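Piton Renews "Temimbridge" for Second Season, Sets September Return

2019-01-10

Streaming service Piton has ordered a second season of the hour-long drama "Temimbridge." New episodes will begin streaming in September.

The first season of the series, produced by Tamura, follows two sisters who return to their hometown to run the local ferry line after their father's death. The season ended with the sale of the line still unsigned. The new season picks up the morning after.

Both lead actors will return, and the writing staff remains in place. Production starts this spring in Jokport, where the first season was shot. Tamura expects to hire 400 local background performers over the course of the shoot. Casting notices will be posted on the Tamura website.

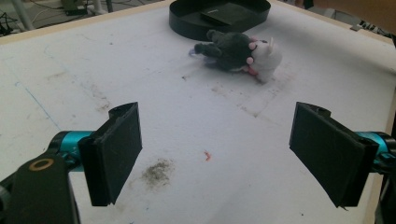

Season two will be released on a new schedule. Piton put out the whole first season in one day. This time, two episodes will be available at launch, with one more each week until the finale. Each episode will run 47 minutes, without ads, on all subscription plans.

"Viewers told us they wanted more time with each episode, and the new season is written with that in mind," Piton said in a statement. "A weekly release gives people a chance to catch up and talk about the show before the next one arrives."

The complete first season is available now on Piton. Subscribers who add "Temimbridge" to their watchlist will get a notice when the trailer is released. Captions and audio description will be offered for every episode on the day it comes out.

About Tamura

Tamura is an independent production company that develops scripted drama and limited series for television and streaming.

Press materials, including episode stills and a first-season synopsis, can be requested through the Piton press office.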